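Prüfliste Antennen und Lesegeräte, Lager Sollmont
Stand: März, mit Anmerkungen für alle, die nach mir hier unterschreiben

## 1. Regalantennen

- [x] **Befestigung:** alle Klemmen sitzen. Zwei waren mit Kabelbinder „verstärkt“, die habe ich ersetzt.
- [x] **Abdeckung frei von Rissen:** in Ordnung. Regal 20 hat eine Schramme in Form eines Stiefels.
- [ ] **Abstand zu Metallflächen, mindestens 60 mm:** in Gang C nicht eingehalten. Dort steht jetzt ein Blechschrank. Er steht gut, nur die Antenne dahinter liest seitdem überwiegend den Schrank.
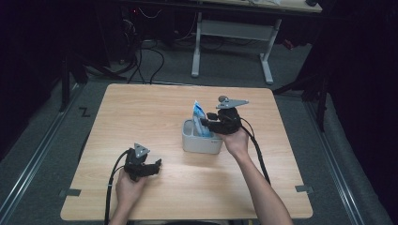

**Muss die Antenne bei einem Riss in der Abdeckung sofort vom Netz?**
Sobald der Riss durchgeht, wird der Port am Leser abgeschaltet und die Antenne getauscht. Oberflächliche Kratzer kommen nur ins Protokoll.

## 2. Kabel und Stecker

- [x] **Biegeradius:** eingehalten, seit der Knick hinter Leser „Jotham“ Geschichte ist.
- [x] **Stecker handfest, dann Drehmomentschlüssel:** erledigt. Der Schlüssel lag in der Schublade für Weihnachtsdeko.
- [ ] **Beschriftung an beiden Enden:** an einem Ende vorbildlich.
- [ ] **Freie Ports mit Abschlusskappe:** Kappen fehlen bei „Vlad“. Nachbestellt.
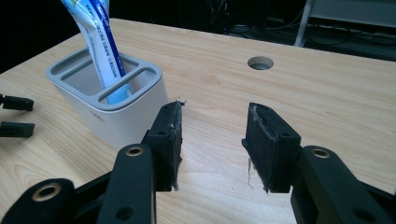 *Csenge Vass*

## 3. Leser und Software

- [x] **Sendeleistung laut Anlagenblatt:** stimmt. Jemand hatte bei „Vlad“ auf Maximum gestellt, worauf auch die Paletten im Nachbargang inventarisiert wurden. Zurückgesetzt.
- [x] **Testlauf mit 1536 Etiketten:** vollständig gelesen, im zweiten Anlauf. Beim ersten war Gang C noch eingeschaltet — siehe Blechschrank.
- [ ] **Stellora-Protokoll exportiert:** Export bricht bei 70 Prozent ab, ohne Fehlermeldung, dafür mit grünem Häkchen.
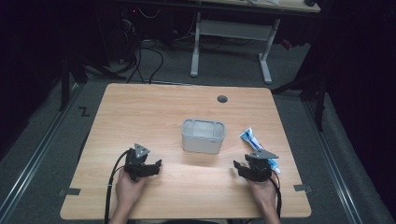
Das Häkchen zählt für diese Prüfung nicht. Bitte die Datei öffnen und nachsehen, ob die letzte Zeile einen Zeitstempel trägt. Fehlt er, den Export pro Leser einzeln starten und die Teile im selben Ordner ablegen.

## 4. Offen

- Blechschrank versetzen oder Antenne umhängen
- Kappen für „Vlad“ montieren
- zweites Kabelende beschriften, möglichst mit derselben Nummer wie das erste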